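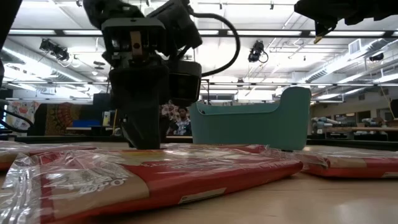
Houda Berrada asked last time why we didn't just buy a suction cup and be done with it, crinkly wrap would seal fine if you pushed hard enough. Fair question. Tried it in July, got nowhere – leaks at every fold. So fingers it is.

Quick gallery page, more words when I have time. Shared shop in Gernmont, evenings mostly. The job for now is plastic-wrapped packages and a teal bin.

**Fingers on the big red one.** Tips on the plastic near the middle of the top. Black gripper, sensor box on the wrist, the fat cable looping up behind. Shiny wrap is the hard part, the overhead lights bounce off it and the depth readings go to mush.

### Notes, same build

- Controller is the Flinine board, second one. Killed the first with a backwards plug. My fault.
- Cable used to run straight down the arm and snagged on every wrist turn. Longer loop now, so far so good – still want a proper clip on it.
- Wrist turn limited to 90 degrees in software untill I trust it.
- Grip force set at 37 on the Filali scale. Lower and things slip, higher and the wrap gets dented corners.
- 895 logged grasps in the folder. Plenty of those are junk, havent sorted them.
- Finger pads: three versions printed. Soft ones grip best and wear out fastest.

### Still to do

New pads. Calibrate again after the table got bumped. Jesutel driver update, which I keep putting off – last one broke the homing routine and ate a whole evening.

Houda, if you still have that spare suction cup bring it by anyway, would like to try it on flat boxes. Shop's open to members after 6 pm, ring the side bell.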